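Writing Stage Labels for Cable Tasks: A Walkthrough of the Brisar Method

Posted 8/25/23

If you have been training manipulation policies for any length of time, you have probably met the kind of task that seems to fall apart in a different place every day. Cables were like that for us. We would teach a policy to unplug a charger and tidy the cords, it would do the first bit beautifully, and then somewhere in the middle it would drift off and start pulling at the wrong loop. We spent a good part of June staring at those runs before we settled on the approach we now call Brisar, and I'd like to take you through it slowly, the way I wish someone had taken me through it (I am a slow learner with a large mug of tea, so bear with me).

The idea is simple enough. You record demonstrations as usual, you go back and mark where each stage begins and ends, and then you train one policy that is told which stage it is in. A small second network, Priveck, learns to guess the stage from the head camera so you don't have to feed it by hand at run time.

What you will need

A two-arm setup with a working teleoperation rig.
Recordings with head camera video and joint positions saved on the same clock.
Rulta, our labeling tool, or any video labeler that lets you export frame numbers.
A task you can describe out loud in a few plain sentences. If you can't, pick a smaller one first!

Step 1. Write the stages down before you record

Sit down with whoever will be driving the arms and agree on the stages in words. For the power strip task ours are: approach the adapter, pull the adapter, set the adapter down, gather the charging cable, gather the power cord. Each stage needs an ending that you could point to on the video. "Adapter is fully clear of the socket" is a good one. "Cable looks tidy" is a terrible one, and I know this because it was mine, and two of us labeled the same run with it and landed 70 frames apart.

Step 2. Vary the start more than feels comfortable

It is tempting to put everything back just so between runs. Please don't. Let the thin cable cross over itself, let the thick cord fall into whatever coil it likes, and turn the strip a little now and then. The stage guesser needs to see that a messy cable at the beginning and a messy cable halfway through are different situations, and it can only learn that if the beginnings are all different from one another.
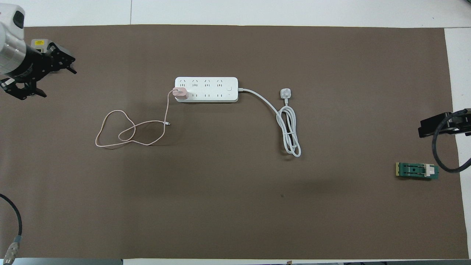 I would also put things near the cords that the task never asks the arms to touch, and move them from run to run. Our early policies treated anything lying on the mat as part of the job, and mixing in a few bystanders cured most of that.

Step 3. Record in two batches

We recorded 200 demonstrations in the first batch, trained on them, watched where the policy got muddled, and then recorded another 200 that leaned toward the muddled parts. You could do it all in one go, of course, but the second batch taught us far more than the first. Keep failed grasps in if the driver recovers from them. Those recoveries are lovely training material.

Step 4. Label in Rulta

Open the run, play it through once at full speed without touching anything, and only then go back and place your marks. Put each mark on the first frame where the ending is plainly true. If an arm is hiding the spot you need, step forward until you can see it and mark there. Save, then export as a plain table with one row per stage.

Step 5. Train Priveck first

Train the stage guesser alone and look at its mistakes before going any further. A few wrong frames right at a boundary are nothing to worry about. If it is wrong in the middle of a stage, your wording is usually to blame, so go back to step 1 and have another chat with your driver.

Step 6. Train the policy

Feed the true labels for the first 300 epochs, then switch to Priveck's guesses for the rest. The switch matters because the policy has to get used to a guide that is sometimes a bit off. We tried using guesses from the start and the arms became terribly hesitant, hovering over the adapter and never committing.

If your policy flickers between two stages at run time, hold each guess until several frames in a row agree. Our setting for that is in the Ifans config file, under stage_hold, and you will want to tune it to your own camera rate.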